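Progress report to the Holub Fund
Project: Evening English and paperwork help for new residents, Rusdale and Stutside
Written by: Romana Koubek, project coordinator
September 6, 2026

Dear Ms. Akanda,

I am sending the second report on the evening classes. It covers the summer term, which finished in the last week of August.

Enrollment
We had 47 learners on the list at the start of the term, and 41 of them were still coming at the end. Of the six who stopped, four moved to Tununbridge for work and two changed to a night shift. Both of the night shift learners asked for a morning group. We do not have a teacher for the mornings at present, so I have put their names on a waiting list.

Teaching
Ľubica Vávra taught the beginner group in Rusdale and Rostislav Rusnák taught the middle group in Stutside. The beginners completed the first book except for the last chapter, on the past tense, which will be repeated in the fall. In Stutside the learners wanted more telephone practice, and Rostislav gave 20 minutes of each lesson to it. They practiced calls to a doctor, a landlord and a school office. The landlord call was the most difficult one – the learners know the words, but they are afraid of being interrupted.
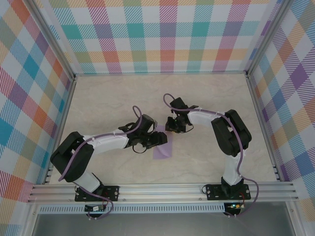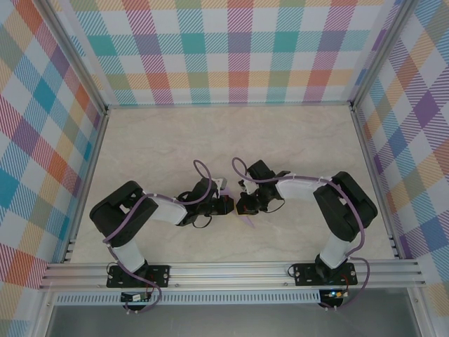

Two robot arms at one table, both pictures.

Paperwork help
The help desk is open one hour before class. Vlasta Kratochvíl received 43 visits during the term. Most of them were about rental contracts and school registration, and a smaller number about driving licenses. Some visits took much longer than we planned, especially when a letter had to be answered the same evening. From the fall we will ask people to book a time, but we will keep a few places for those who come without booking.

Changes to the plan
We did not hold the reading evening that was promised in the first report. The room in Stutside was booked twice for the same date, and we learned of it too late to find another one. I would like to move this evening to the fall term, with the same budget, if you agree.

Money
Spending on books was a little lower than planned, as we received used copies from a school in Rusdale. Spending on room rent was higher. I ask for your permission to move the unused book money to rent. The full table of costs will follow when I have the last invoice from Stutside.

Next term
Both groups will continue on the same evenings. Ľubica will prepare a short placement test – last time we put several people in the wrong group and they lost two weeks. Please tell me if you wish to visit a class, and I will send you the dates.

With kind regards,
Romana Koubek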